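Section 6. Recording desk episodes

Plovero learns from people doing small, dull jobs with their hands. The stapler is the dullest we have, so it comes first. Read the steps through once before you strap in; turning pages with the wrist bands on is a task we haven't started collecting yet. 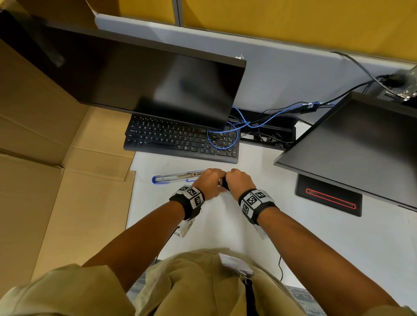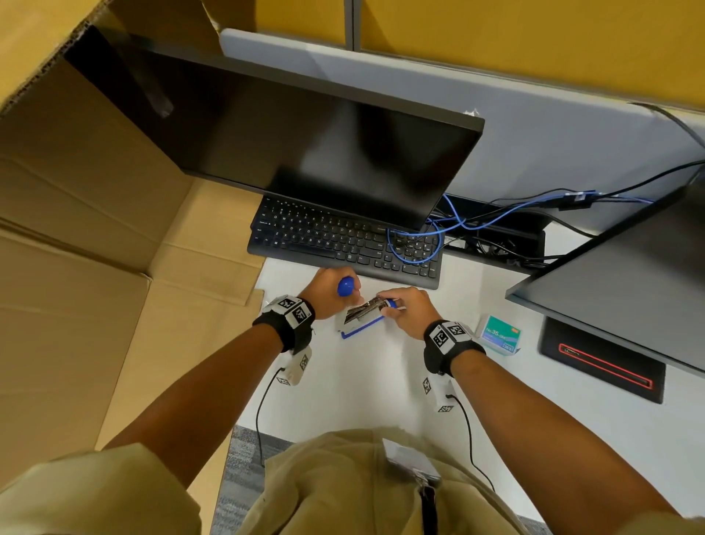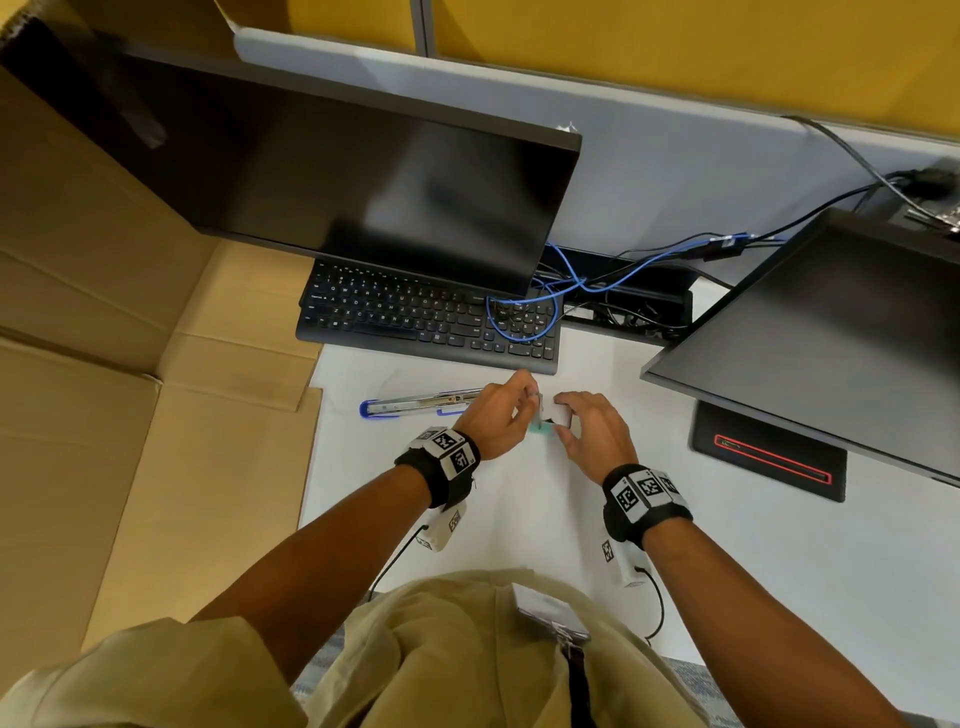

Bands on both wrists, marker blocks in view, and a desk that looks like a desk.

6.1 Before you record

1. Put a band on each wrist, with the white module farther up the forearm.
2. Route each module cable toward your body. Leave enough slack to reach the keyboard.
3. Roll your sleeves clear of the modules.
4. Leave monitors, cords and cardboard where you find them. Vadura has seen plenty of tidy desks and learned very little from them.

6.2 Recording

5. Start the episode with both hands over the desk.
6. Work at your normal speed. If you fumble a part, pick it up and carry on.
7. Stop after 24 episodes and rest your hands.

Note: Fumbles are kept. Swearing is not, as there is no audio channel.

CAUTION: Keep fingers away from the stapler jaw. A stapled operator counts as a failed episode and has to be labeled by hand.

Send sets with missing markers to Botond Vida at Sarnham, with an apology.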